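How to Clean and Care for a Wicker Basket

By Sobia Ansari

Wicker trays collect crumbs and dust in the weave, and a quick wipe only reaches the top. Give a tray a proper cleaning every few months. March is a good time if you also wash the pantry shelves then.

Take everything out and turn the basket upside down over the sink or a sheet of newspaper. Tap the base with the flat of your hand. Go over the inside with the brush end of the vacuum on low, following the direction of the weave. An old toothbrush gets between the ridges on the floor of the tray.

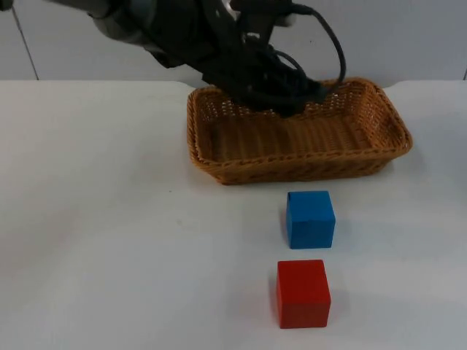 Rectangular wicker tray with a braided rim.

For sticky spots, mix a teaspoon of dish soap into 200 ml of warm water. Dip a cloth, wring it out well and wipe a small section at a time. Don't soak the basket. Wipe again with plain water, then pat dry with a towel.

Stand it on its side in a warm room, away from the radiator, until the thick rim feels dry all the way around. Mine took 14 hours last time.

Loose ends can be tucked back under the next strand with a butter knife. If one keeps popping out, a dot of wood glue and a clothespin overnight will hold it.

Line the tray with a cotton napkin before using it for bread or onions. The napkin goes in the regular wash.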